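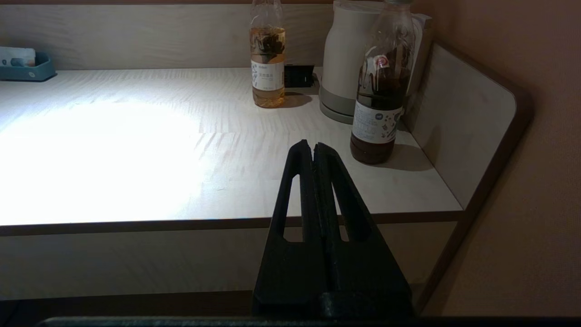
About Posier

Posier is a small firm of bookkeepers and payroll clerks in Skesville. We keep the books for shops, cafes, building trades, two parish halls and a good number of people who work for themselves. Most of our clients are within a short drive of the office, and most came to us because someone they knew already used us.

How we started

Lucinda Okafor set up the firm after eleven years in the accounts office of a timber merchant. She began with evening work for three market traders who were behind with their VAT. The work grew, she left the timber yard, and she took a room above the dry cleaner's on Wojcik Street. We stayed there until the stairs became a problem for some of our older clients. The present office is on the ground floor at 7 Oncombe Road, next to the library, with a ramp at the side door.

The name comes from the street where Lucinda grew up. People often ask if it is French. We say it to rhyme with "rosier".

What we do

Day-to-day bookkeeping
You send us your invoices, receipts and bank statements, and we enter them and match them up. You can send them by email, bring them in, or post them through the letterbox in an envelope with your name on it. Carrier bags are fine too, but please take out anything that isn't to do with the business.

Payroll
Weekly, fortnightly or monthly. We work out the pay, send the payslips and make the returns. Hours need to reach us by noon two working days before payday.

VAT returns
We prepare the return and send you a copy to read. Nothing is filed until you have told us you are happy with it.

Year-end papers
We get everything in order for your accountant. If you don't have one, we can give you the names of several in the area. We take no fee from any of them.

What we don't do

We are not auditors, and we don't give advice on pensions, investments or mortgages. We also don't take on companies with more than fifty staff. Above that size a business is usually better off with its own payroll person, and we have helped a few of our clients to hire one.

The people

There are seven of us. Four work full time and the others fit their hours around school or other jobs. Each client has one named clerk, who will be the person answering your emails, and a second clerk who knows your books well enough to cover holidays. Lucinda still does the first meeting with every new client herself and looks over each set of year-end papers before it leaves the building.

We train our own staff. Everyone here has either passed the bookkeeping exams or is working towards them, and study time on a Friday afternoon is paid.

Some figures

Last year we sent out 3,085 payslips and made 543 VAT returns. We charge a fixed monthly fee, agreed at the start and looked at again each June. If the work turns out to be less than we expected, the fee goes down - this does happen, mostly with seasonal trades.

Visiting us

The office is open from 9am to 5pm on weekdays, closed for lunch between 1pm and 1.30pm. We don't open on Saturday except in January, when we are in from 9.30am until noon for people finishing their tax papers. There is no parking outside, but the library car park is free for the first 2 hours.

A first meeting takes three quarters of an hour and costs nothing. Please bring your last set of accounts if you have them, and a recent bank statement for the business. Ring or call in at the front desk to book.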